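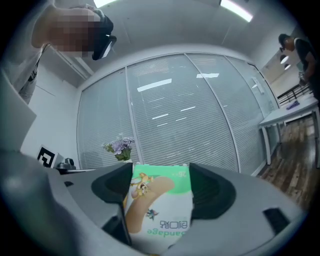
Grasp data, week two

October 2022

Posted by the author in Zaki, Notes

Small flat boxes were added to the object list this week. The bandage pack (26 count, going by the label) is the hardest of the new ones. Held upright between the two finger pads it presents a narrow edge, and a small error in approach angle turns a clean pinch into a corner grab.

Current state of the Zaki set: 69 recorded grasps of boxes, of which 20 are set aside for testing. I threw out 7 more. Four had tracking dropouts longer than half a second. Three had the start of the motion missing.

Recording procedure has changed in two ways.

First, each take now begins with the fingers fully open and still for one second. The old takes started mid-reach, and the trimming script in Brereo kept guessing the wrong first sample. Trimming by hand took longer than recording.

Second, the box gets a new starting pose every take. Last week I left it in nearly the same spot and the policy learned the spot. Validation error looked excellent until the box moved a hand's width to the left.

The printed marker stays flat-side to the room and does not move during a session. If it gets bumped, the session is closed and a new one is opened with a fresh calibration. Mixing poses from before and after a bump cost me most of a Tuesday.

Labels are still minimal: object, grasp type, success or failure. Failed grasps are kept. I have not settled whether a grasp that slips and then holds should count as one example or two. For now it is one, flagged.

Next on the list are soft packets, which deform enough that finger width says little about the object. I also need to rerun the baseline with the trimmed takes and post the error curves.

Filed under: data collection, grasping, Zaki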